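Section 7. Finger Slip and False Grip Faults (hand-held gripper pairs)

Applies to the Samir hand grippers, left and right units, Proltstead bench. If you're at Drodthorpe your menu is laid out different but the steps are the same.

Last changed in May after the pinch incident. Read 7.1 even if you've done this before.

7.1 Stop first

CAUTION: Do not put your free hand between the fingers to clear a part. Not even with the handle released. The return spring can let go late when the slide is sticky. That's how the pinch happened.

1. Release the handle. Let the fingers open all the way on their own.
2. Set the unit down flat, fingers facing away from you.
3. Stop the recording. Wait for the tone.
4. Unplug the power lead at the bench end, not the gripper end. The connector on the gripper end pulls out of its housing if you tug it.
5. Tell the other operator if two of you are on the bench. Say it out loud.

If a finger is still closed after step 1, leave it. Go to 7.6.

7.2 What the fault looks like

Two faults, they get mixed up all the time.

Finger slip. Width reading drops while you're holding something solid. The pad or the finger block has moved on its mount. Part may tilt or fall.

False grip. Log says gripped, nothing in the fingers. Or it says gripped way too early, fingers still wide open. Usually the zero is off. Sometimes the cable.

Code 51 is slip. Code 60 is false grip. You can get both in one run, in that case do slip first. Zeroing a loose finger is a waste of time and you'll be back here in an hour.

7.3 Check the fingers

Power still off.

1. Wipe both fingers with a dry cloth. No solvent, it softens the pads.
2. Look at the flat faces. Light wear is fine. A step or a groove you can catch with a fingernail is not, swap the finger.
3. Hold the finger block near its mount and try to rock it. Should be no movement.
4. If it rocks, tighten the mount screw 1/4 turn. Try again. Still rocks, take the screw out and look at the thread.
5. Do the other finger. Always both, even if only one side slipped.
6. Slide the fingers open and closed by hand from the handle. Feel for a catch.

Note: a catch near full open is most often grit in the rail. Blow it out. Don't oil it. Oil was tried at Drodthorpe and the rails had to be replaced.

7.4 Zero the width

Power back on for this one. Keep your hands on the handle.

1. Plug in. Wait for the steady light.
2. Open the Width page.
3. Fingers fully open, nothing between them. Press Set Open.
4. Squeeze slowly till the fingers touch. Hold. Press Set Closed.
5. Release, squeeze, release. Do that a few times and watch the reading. It should come back to the same value each time, within 2 counts.
6. Save. If you skip the save it goes back to the old zero at the next power up and you wont get a warning.

If the reading jumps around with the handle held still, wiggle the cable where it enters the handle. If the jumping gets worse, it's the cable. Tag the unit and stop here.

7.5 Test grip

Don't test on an empty bench and call it good. False grip hides until there is something real to close on, and thin clear plastic is the worst for it.

1. Put an open divider box on the white surface. Empty, lid laid back.
2. Bring the unit in with the fingers wide, box between them. Don't squeeze yet.
3. Check the reading. It must say open. If it says gripped now, go back to 7.4. 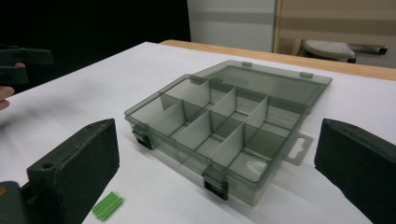
4. Close on the outer walls of the base. Slow. Never the lid, the hinges won't take it and the lid will swing.
5. Stop squeezing when the reading levels off. The walls flex, so if you keep going the number keeps falling and it'll look just like a slip.
6. Lift a little, just clear of the surface. Hold.
7. Watch for code 51 while you hold. Set it down, open fully.
8. Turn the box and repeat on the other pair of walls.
9. Swap to the second unit, do the lot again.

CAUTION: One unit on the box at a time during the test. If the second operator has a unit up, it stays up and clear till the first one is set down. Two units closing on one box is how we cracked a base wall, and the edge was sharp.

Note: keep small parts out of the path of the fingers before step 4. A bit of plastic caught under a finger lifts it off level and you get a slip code that isn't a real slip.

Pass means no code on either unit and the reading goes back to open each time. One fail, redo 7.3 and 7.4. Second fail, tag it.

7.6 Finger stuck closed

1. Power off if it isn't already.
2. Keep the unit flat on the bench. Don't shake it.
3. Push the release pin on the back of the handle with the pin tool. Face the fingers away from you and everybody else. They open fast.
4. Part still stuck to a pad? Lift it off with the plastic pry tool. Not fingers.
5. Do not put the unit back into use. A stuck finger is a spring or rail fault and zeroing won't fix it. Tag it.

Replacement springs come from Preterard. Order the pair. Old spring on one side and new on the other gives you uneven closing, and then you're chasing 51 again.

7.7 Bad runs already recorded

Runs made with a bad zero have to be marked, otherwise the robot side trains on grips that never happened. We had this once, the arm kept closing on air next to the bin and it took ages to trace it back to the bench.

1. Find the last run with a good zero check. Everything after it is suspect.
2. Mark suspect runs HOLD. Do not delete.
3. Put the unit number and the code in the comment box. Both. "Gripper weird" is no help.
4. Set the review filter to 98. Anything under that gets looked at by hand.
5. Send the list to Shaohua Xiong before the next session starts on that unit.

Note: HOLD runs still count against the disk. If the bench machine complains about space move them to the archive folder, don't clear them.

7.8 Tagging a unit

Red tag on the handle, not on the cable. Write:
- unit number, left or right
- code
- which step it failed at
- time of day
- your initials

Put the tagged unit on the lower shelf with its fingers open. If it won't open write CLOSED in big letters on the teh tag.

Only take a red tag off after a full pass of 7.5 on both units of the pair. For cable replacement see Section 8.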